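Scuff marks on a white table top, and can I stop making more?

Asked by tablebythewindow, April 30, 2018

Hi all, hoping somebody here has been through this. I've got a plain white table I use for just about everything, and it's got to the point where the marks are really starting to bother me. There are grey smudges all over the place, a few lines that look like pencil (they could even be pencil, I do write lists there) and a daft little ring near the middle that I can't remember making at all.

I bought it second-hand from Staditz, the office clearance place, for 88 pounds, so it's hardly an heirloom, but I'm fond of it and I'd like another few years out of it. I don't know what the top is made of. It's smooth, it isn't cold to the touch like stone, and it has a rounded edge. No label underneath, I've had a good look with a torch.

So far I've tried warm water with washing-up liquid, which took off the tea and not much else, and a dry microfibre cloth, which did nothing. My neighbour swears by toothpaste. I'm scared of toothpaste.

The other half of my question is about the blocks. We've got some small blue cubes and they live on that table, with a squarish white bin they're supposed to go in when they're not being used. They get picked up and put down and nudged about all day long, and I've started wondering whether they're what's doing it. Would a mat help, or would I just be hiding the mess? And should I line the bin with something while I'm at it?

Pictures are at the bottom of my post. I've had a go at getting the marks to show up, but white on white is a pain! 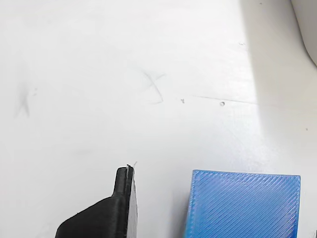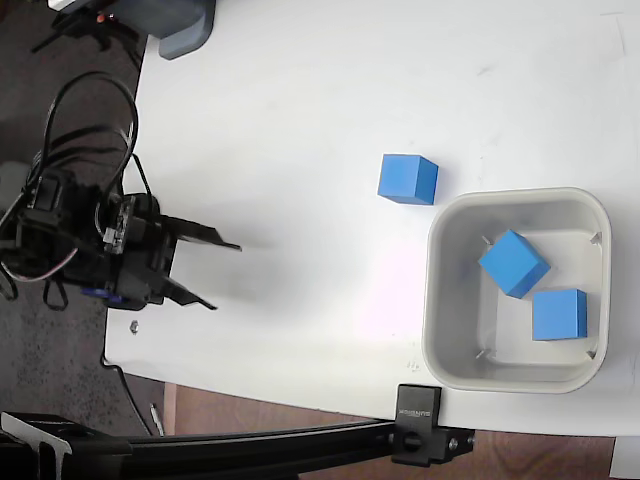

The bin is in the one before this, with two of the cubes inside.

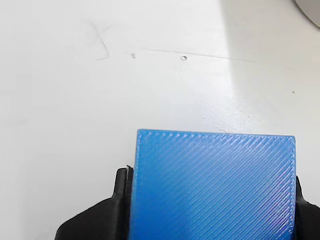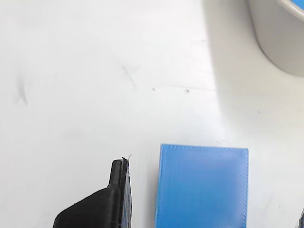 I should say that I don't want to paint it or cover it in sticky vinyl. I did that to a shelf once and spent most of a bank holiday picking it off again. Anything up to a tenner on cleaning stuff is fine.

mopandglory

Melamine sponge, the plain white sort with no soap in it. Wet it, squeeze it out well, and go over the grey bits with hardly any pressure at all. I did a desk with one and the pencil came away in seconds. The catch is that they're a very fine abrasive, so if you scrub away at one spot you'll dull it, and on a shiny top you'll see a patch for ever after. Try it on the underside or right by the edge first and let it dry before you decide.

For the ring, leave a damp cloth on it for a few minutes and then try the sponge. If it's still there after that it's probably a dent or in the surface itself and I'd let it be.

Please don't do the toothpaste. Half of them are gritty and you'll only be swapping one mark for another.

gluepot100

just get a mat

saturdaysander

I'd go a bit easier on the blocks than you are. Plastic on a hard white top does leave a bit of a rub, but if they were the culprits I'd expect the marks to have some blue in them, and you're saying grey. Grey is usually metal. Keys, the bottom of a laptop, a stray nut or screw getting dragged under something. I had a table from Lestberg that I was forever blaming the children for and it was my own watch strap.

What I'd do is clean one square properly, put masking tape round it and leave it until the middle of May. Use the table as normal. If the square goes grey again you know it's something you're doing every day, and then it's worth spending money on a mat. I've got a Gurum felt one, it cuts the clatter down no end, though it does collect fluff and small blocks don't slide on it so nicely. A sheet of thin clear plastic cut to size slides better but shows every crumb.

I wouldn't bother lining the bin. If it gets grubby take it to the sink. And if any of the cubes have a rough edge, a few strokes on fine wet-and-dry (I'd use 3000 grit to finish, but I'm fussy) will take the sharpness off, then rinse the dust away before they go back on the table.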